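The furniture open day at Barnar, and how I came home with a footstool

I had been promised a factory. The leaflet said "see how a sofa is made", and I took a day off for it, packed sandwiches and drove 67 miles behind a caravan. The factory turned out to be a shed where a man called Ruairi McIver staples webbing to beech frames at a speed I found alarming. He has done it since leaving school and still owns all his fingers. He showed us twice, as you would a card trick.

Next came the foam room, which smells like a new car and is kept warmer than anyone would choose. Davina MacBrayne let us sit on 4 blocks of differing firmness and asked which we liked best. I chose the wrong one. She was kind about it, but she wrote it down.

After tea (good) and shortbread (from a packet) we were steered to the show lounge, where the prices live.
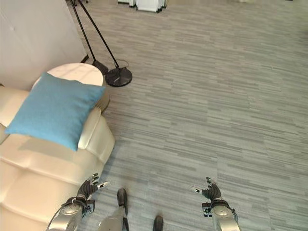
Cream leather, with a turquoise cushion for courage.

I don't own a dog, a child or a glass of red wine, and I would still be frightened of that sofa. Gavin Lindsay, who runs sales, told me leather "improves with a life lived on it". I asked whether that included crisps, and he went to look for a brochure.

Upstairs was a talk on carpets, which I attended for the chairs.
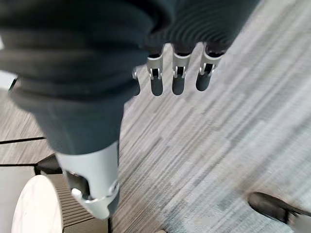

The speaker, Alistair Ogilvie, holds that stripes should run towards the window and that people who disagree have never lived in a long room. There was some muttering from the back. He has 314 slides and got through a fair few before the fire door was opened for air and half of us left by it.

The footstool was in the seconds bin by the exit. One leg is short. Parking is free, and you should bring your own biscuits.

Barnar Open Days | Contact us | © Barnar | Back to top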